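Support > Multi-Pet Homes > Set-Up Guides

Section 5. Setting up the microchip pet door with meal schedules

Applies to the Fonedwood door with the Kapoor hub, firmware from March onward. Mount the door and complete Section 4 (wiring and battery tray) before starting.

5.1 Before you begin

The door reads the implanted chip of each animal and releases the latch only for chips held in its memory. A schedule set on the hub can hold the inner latch closed during meals, so that an outdoor cat is not let out halfway through its portion and a neighbor's cat is not let in to finish it.

You will need the hub, four C batteries, the tunnel screws supplied in bag B, and each pet's chip number from the veterinary record. The number is 15 digits long. Older 10-digit chips can be read but must be entered by hand (see 5.3).

Place the feeding area at least 5 feet from the tunnel. Closer placement causes the reader to wake each time an animal lifts its head from the dish, and battery life drops sharply.
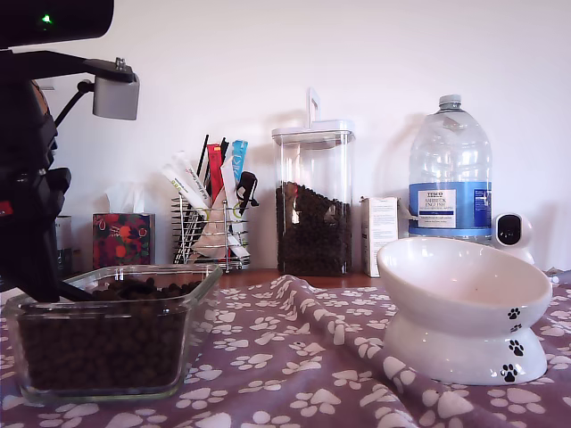 Figure 5-1. Pet food in a clear glass dish.

5.2 Pairing the hub

1. Plug the hub into a wall outlet. Do not use a switched outlet or a power strip with a timer.
2. Wait for the front lamp to change from amber to steady white.
3. Open the battery cover on the inside face of the door and hold the PAIR button until the latch clicks twice.
4. Release the button. The hub lamp blinks while it searches, then returns to steady white.
5. Close the battery cover and press until the tab seats.

NOTE: Brick and metal-skinned doors shorten radio range. If pairing fails, move the hub to the same room as the door, pair it, and then return it to its final position.

5.3 Storing a chip

1. Press LEARN once. The latch opens and stays open.
2. Let the pet pass through the tunnel head first. Do not push the animal or hold it in the tunnel.
3. Listen for one long click. The chip is now stored.
4. Repeat for each pet. The memory holds 100 chips.
5. For 10-digit chips, select Pets, then Add by Number, and enter five leading zeros before the chip number.

CAUTION: Keep other chipped animals out of the room during LEARN mode. The door stores the first chip it reads.

5.4 Setting a meal hold

A meal hold locks the door in the outward direction for a fixed period. Inward passage stays available to stored pets.

1. On the hub, select Schedule, then Meal Hold.
2. Enter the start time and length. The longest hold is 45 minutes.
3. Assign the hold to one pet or to all pets.
4. Select Save. The door confirms with a single click at its next check-in — allow up to two minutes.

Holds for different pets may overlap. Where they do, each pet is released at the end of its own hold.
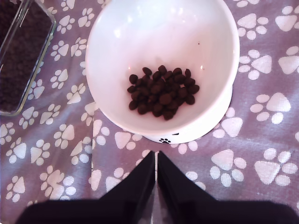 Figure 5-2. Kibble in a white ceramic bowl.

WARNING: Do not use a meal hold in a room with no other exit for the animal. A power loss at the hub does not cancel a hold already sent to the door. To release the latch by hand, slide the red tab on the inner frame to the left.

5.5 Checking operation

Run the test cycle after the first chip is stored and again after each battery change. Select Tools, then Latch Test. The latch should travel fully in both directions without scraping. If it scrapes, loosen the tunnel screws a quarter turn, square the frame, and retighten.

The passage log keeps the last 1,820 events, after which the oldest entries are overwritten. Export the log first if you need to keep a record for your vet.

Guide revised 30 July 2025

Related guides
Fitting the Wundley tunnel extender in thick walls
Mounting the door in glass panels
Replacing the Firkside brush seal
Latch noise and slow release
Resetting the Kapoor hub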